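Wonodville Test Kitchen — Walkthrough Checklist, Produce Handling at the Sink
Filled in by Abena Nutsugah, July 2023
Sheet 29, Conneely copy

Part 1. Before anything is switched on

Floor dry between sink and counter: OK
Cables clear of the walkway: OK, though I would love to see them clipped up by the October visit.
Emergency stop within reach: OK. Pressed it twice, and both times everything quit right away.
Guard tape on the counter edge: NEEDS WORK. It is peeling again at the corner, and I have written this on every sheet since spring, bless us all.

Part 2. Gripping and holding

Jaws clean, no food residue: OK
Skin of item unbroken after release: OK for squash and cucumber, see below for the melon
Holds item for 30 seconds without slipping: PASS WITH COMMENT

My comment is a long one, I'm afraid. People ask me all the time whether these machines can do the kitchen chores yet, and I always tell them to go and find a bitter melon. My mother could wash one, split it and scoop it while talking on the phone. For a gripper, all those bumps mean it touches the melon at a few high spots and hardly anywhere else, so if you squeeze for safety you bruise it, and if you go easy it turns on you. Kistska's newer pads did better than I expected — I was really pleased! — but I would still want a person close by.

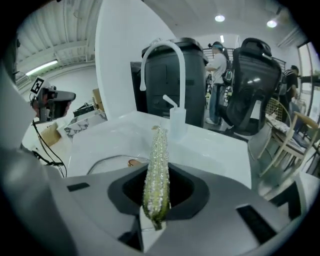

Part 3. Around the water

Faucet clear of the arm's full swing: OK at slow speed only. Please do not raise the speed until Stornon sends the new limits.
Soap kept off the pads: NEEDS WORK. One drop and the grip test has to start over.
Drain clear: OK

Part 4. Can it do the chore on its own?

Pick up and hold: yes, with someone watching
Rinse all sides: not yet
Slice and seed: no, and please don't try it with a real knife before I have signed form 763

Next check after the tape is fixed.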